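Wirley launches Skinduro table range for tea rooms and small cafés

Distelville, May 2023

Wirley, the Distelville supplier of tableware and serving goods, has today launched Skinduro, a range of trays, cups, saucers and table coverings for tea rooms, small cafés and day centres. The range is on sale now through the company's trade counter and by post.

Skinduro has been put together for places where the same few tables are laid, cleared and laid again all day. It is made up of 4 product lines: a large serving tray, a smaller tray for one person, a cup and saucer set, and a wipe-clean table covering sold by the metre. All of them can be bought separately, and there is no need to order a full set to get the trade price.

Gülizar Kahraman, who runs the tableware side of the business, said: "Our customers kept asking for the same things. They wanted a tray big enough to carry tea for a table, with an edge that stops a spoon sliding off, and they wanted it in a colour that didn't look like a school canteen. We have been selling other people's trays for years and decided it was time to choose our own."

The large tray has a flat base, rounded corners and a low rim. It comes in pale green, cream and slate, and stacks flat under a counter. The rim was the part that took longest to settle. An early version was higher, and staff at one tea room found it awkward to lift a full cup over it when serving from the side. The version now on sale is lower and wider, and is easier to wipe along the inside edge.

Cups and saucers come in white with a dark line at the rim. Replacement cups and replacement saucers are sold singly, which Wirley says was the most common request from existing customers. Cups tend to go first, and many cafés end up with a cupboard full of saucers and nothing to stand on them.

Before the launch, the range was tried out for 3 months at Ban, a tea room in the centre of Distelville with 20 seats. Staff there used the trays for table service and for clearing, and kept a notebook by the till for comments. Several small changes came out of it, including a shorter drop on the table covering, which had been catching on customers' knees.

Erhan Dağdelen, owner of Ban, said: "We lay a tray with the pot and the milk, and the cup goes down on the table beside it. It sounds like a small thing but the tray has to sit steady and leave enough room. With our old round ones there was always something perched near the edge. The green is nice as well – people have asked where we got them."

The table covering is offered in light, plain shades so that it can be used with crockery a café already owns. It is cut to length at the trade counter while customers wait. Wirley advises leaving it unrolled overnight before use so that the ends lie flat, and wiping it down with warm water and a little washing-up liquid. Bleach and scouring pads should not be used on either the covering or the trays.

The first 200 orders will be sent with a printed card showing suggested table layouts for tea for one, tea for two and a shared cake stand. The cards were drawn up with the staff at Ban and can be kept in the kitchen for new starters.

A second group of Skinduro pieces is planned for November. It will include a milk jug, a sugar bowl and a lidded butter dish, all with the same dark rim line as the cups. Customers who would like to see samples before then can ask at the trade counter, where a table will be kept laid with the current range during opening hours.

Trade customers with an existing Wirley account can add Skinduro items to their usual order form. New customers will need to open an account first – forms are available at the counter or by post on request. Orders for Distelville addresses are delivered by the company's own van, and orders for other areas are sent by carrier.

Press enquiries, sample requests and requests for product pictures should be addressed to Gülizar Kahraman at Wirley, Distelville. 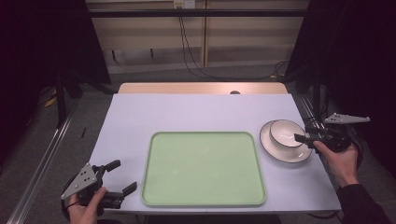
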